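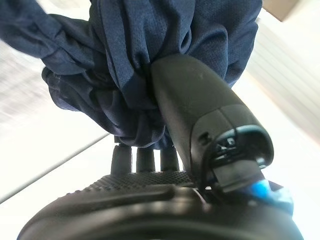
深蓝色网眼运动衣总是皱成一团，怎么叠、怎么收才好？

发布于 2024-01-29，版块：衣物收纳

各位好！我去年 December 开始跟着 Fletley 跑团活动，一下子攒了好多网眼球衣和速干衣，几乎全是深蓝色。衣服我很喜欢，又轻又透气，可是一叠就散，塞进抽屉第二天全拧成麻花。熨斗我不太敢上，怕把小网眼烫坏。想请教大家：要不要熨？叠还是卷？深色的怎么洗才不沾毛？先谢谢啦！

Herketthorpe 老球迷

网眼衣我家有一大堆，这题我太有发言权了！

先说洗。翻面，装洗衣袋，冷水，脱水转速调低。别跟毛巾混洗，深蓝色沾上白毛特别显眼，粘都粘不干净。柔顺剂我不放，放了以后总觉得吸汗差了一截。

洗完马上拿出来，提着两边肩膀抖 5 下，再挂起来晾。这一步真的好用！大部分褶子晾着晾着就自己下去了，根本轮不到熨斗。
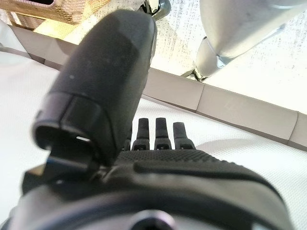 叠的时候一定要找张平整的桌面或者床面，别拎在半空叠，这种料子滑，越拎越歪。正面朝下铺开，用手掌从中间往两边抹平，左右各往里折一道，袖子顺势折回来，然后从下摆往领口卷，卷紧一点。我在抽屉里竖着放，一个格子放 4 件刚刚好，颜色一样也没关系，领口朝上就能看到尺码标。

实在要熨的话，先看水洗标，标了可以低温熨再动手，翻到反面，垫一块薄棉布，轻轻压一下就走。印号码的地方千万别碰！

Wyss小屋

挂着不就行了。我全挂，20 个衣架，从来不叠。

爱收拾的Ginari

楼上挂起来也可以，不过柜子小的人会哭的，哈哈。我补充一个办法：洗完澡别急着开窗，把皱衣服挂浴室里闷一会儿，热气一蒸，再用手顺着布纹抻一抻，平整好多！我上次出门比赛就是这么救回来一件的，开心了一整天。

另外卷好之后可以用下摆做个“口袋”：卷之前先把下摆往外翻一掌宽，卷到头把整个卷塞进去，像袜子那样反包住。这样扔进运动包里怎么颠都不散。第一次可能卷得胖胖的，多练几件就顺手了。缺点是下摆会有一道浅印子，穿上身一会儿就看不出来，我不介意，你要是介意就还是竖着放抽屉吧。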